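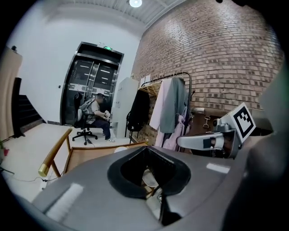
Von Dulce Sandoval | Hausbrief, 25. Juli 2020 | Rubrik: Gemeinschaftsflächen

Nun also eine Teestation. Wer im Haus Wilczyńska arbeitet und mit dem Aufzug kommt, wird künftig auf der Etage mit der Ziegelwand etwas zu trinken finden, so jedenfalls der Plan der Verwaltung. Ich habe mir die Sache angesehen und bin noch nicht überzeugt.

Der Vorschlag stammt aus der Umfrage vom vergangenen Oktober. 70 Mieter haben geantwortet, die meisten wünschten sich einen Platz, an dem man kurz stehen und reden kann, ohne gleich einen Besprechungsraum zu buchen. Der Wunsch ist verständlich. Ob man ihn mit einem Wagen auf Rollen erfüllt, ist eine andere Frage. Die Zonis Hausverwaltung verweist auf die Kosten: 366 Euro sind bewilligt, für eine fest eingebaute Küchenzeile hätte es ein Vielfaches gebraucht. Das mag stimmen. Billig ist aber auch die alte Ablage im Erdgeschoss gewesen, und die hat bekanntlich vier Monate gehalten.

Zum Wagen selbst. Edelstahl lässt sich abwischen, das ist sein großer Vorzug, und man sieht darauf jeden Fingerabdruck, das ist der andere Teil der Wahrheit. Die obere Ablage ist mit Blechen in Fächer geteilt. Im Prospekt klingt so etwas nach Ordnung. In der Praxis stellt jeder seine Tasse dorthin, wo gerade Platz ist.

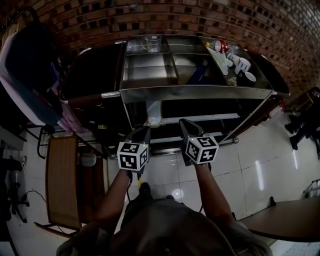

Ein Messbecher aus Glas, ein kleines Schälchen, ein weißer Becher mit dunklem Streifen, dazu eine rot-weiße Flasche, die auf der Seite liegt: Nach einem System sieht mir das nicht aus. Ich hätte gern ein Fach für Sauberes und eines für Benutztes, beides beschriftet, und zwar so groß, dass man es auch ohne Brille lesen kann. Flaschen gehören aufrecht hin. Und wohin mit dem Papier? Darauf hatte bisher niemand eine Antwort.

Auch beim Boden bleibe ich skeptisch. Weiße, glänzende Fliesen und Leute mit vollen Teetassen, dazu der Weg zum Aufzug. Eine Matte wäre schnell besorgt, sie steht aber nicht auf der Liste.

Die Verwaltung will den Wagen vorerst auf Probe stehen lassen und danach entscheiden. Bis dahin gilt: Wer etwas abstellt, räumt es wieder weg. Einen Spüldienst gibt es nicht, und ich werde auch keinen übernehmen.

Rückmeldungen bitte schriftlich an das Büro Sistberg, Hausapparat 581, Postfach neben der Pforte. Bitte mit Etage und Namen, anonyme Zettel werden nicht ausgewertet.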